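### 3.2 Recording demonstrations by hand

Two ways of showing a task to the arm were compared. In the first, the operator drives the arm remotely from a leader device of the same shape, watching the workspace directly. In the second, the operator carries a hand-held gripper with its own camera and does the task with no arm present. The fingers and pads of the hand-held tool match those on the arm, so a grasp that holds in the hand should in principle hold on the robot. We call the two conditions *remote* and *hand-held* below.

The remote condition used the leader arm from the Tritik bench, with the gains left as in our earlier trials. One operator, seated to the left of the arm, recorded every remote episode. Leader and follower poses were logged together, and the follower pose was taken as the training signal. The lag between the two was measured at the start of each session and removed before training.

For the hand-held condition the tool was carried to private homes in Usden and Brutuvholm. Sessions were held in August. Residents were asked to leave rooms as they were, and the task was set up on whatever low surface was free. The task is box packing and unpacking: small packaged goods are taken out of an open cardboard box one at a time, placed beside it, and then put back. It was chosen for three properties that matter to the comparison. The goods are soft and change shape under the pads. The flaps of the box narrow the range of usable approach angles. The goods also lie against one another, which means the operator must often push one item aside before closing on the next.

Figure 4 gives the view from the tool at one point in a hand-held episode, with the pads apart over the open box and the goods inside.

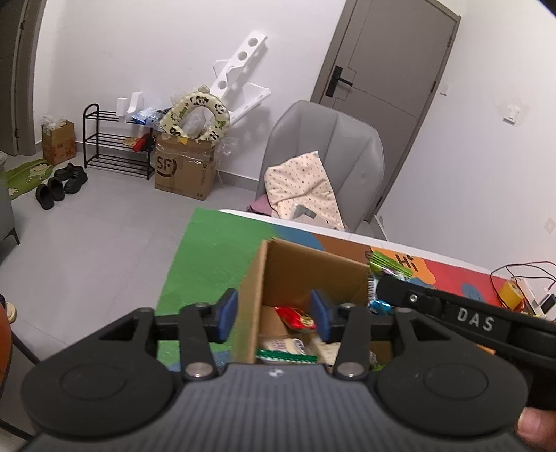 **Figure 4.** Wrist view in the hand-held condition. The box rests on a printed play mat; the blue finger pads are open.

Janelle Bautista, reading a draft of this section, objected that the hand-held condition gives the operator an unfair advantage: a person can turn the wrist into poses that the arm cannot reach, and the episode will look clean in the log while being useless on the robot. She asked that the reach check be reported before any success rate.

The objection is sound, and the check is given first. Each recorded path was replayed against the joint limits of the arm with the base placed at the best of six fixed positions. A path was dropped if any part of it fell outside the limits at all six. We did not trim paths to save the usable part, as this would have left episodes that begin or end in the middle of a grasp. Of the hand-held episodes, 172 passed and were kept for training. Most of those dropped failed at the same step, when the operator reached over the far flap and rolled the wrist inward to get at an item lying flat along the side of the box. In the remote condition the same step was done differently. The operator could not roll the follower that far, and so dragged the item toward the middle of the box before lifting it.

This difference in strategy has a cost of its own. Dragging is slower and moves the other goods, and the remote episodes are longer as a result. It is also the strategy the arm must use. After the first two homes we told the hand-held operators about the far-flap step and asked them to drag as well. They were given no other coaching. Fewer paths were dropped from that point on, although the operators also had more practice by then, and the two effects cannot be separated with the data we have.

### 3.3 Pose tracking and finger width

The pose of the hand-held tool was estimated from its camera and inertial readings. Tracking relies on fixed features in the room. Furnished rooms caused little trouble, while the two known weak cases were bare walls at close range and long moments with the tool pointed straight down into the box. In the second case nearly everything in view is near the tool and some of it is moving, and the estimate drifts. Operators were asked to begin each episode with a slow sweep of the room and to hold the tool at a slant where the task allowed it. An episode was rejected if the estimated start and end poses, both taken on the same rest mark, differed by more than the limit set in Section 3.1.

Finger width was logged at the camera rate. A closed width was recorded at the start of each session to correct for wear in the pads. With soft packaging, width alone does not show whether an item is held, since a thin wrapper can be pinched at nearly the closed width. We therefore marked grasp and release by hand in all kept episodes. Labels were made by one person and checked by a second, and disputed moments were settled by viewing the clip again at reduced speed.

### 3.4 Training sets

Four training sets were built: remote only, hand-held only, an even mix of the two, and hand-held with a small share of remote episodes added for the far-flap step. The policy and its settings follow Boström, and were not tuned for any one set. Image input came from the wrist view alone. A fixed outside camera was available in the remote condition, but using it there would have given that set information the others lack.

Remote episodes were shortened in time by dropping still moments, mainly pauses in which the operator checked depth before closing the fingers. Hand-held episodes had few such pauses and were left as recorded. The speed of the hand-held motions was limited at run time to the rated speed of the arm, with the path itself unchanged.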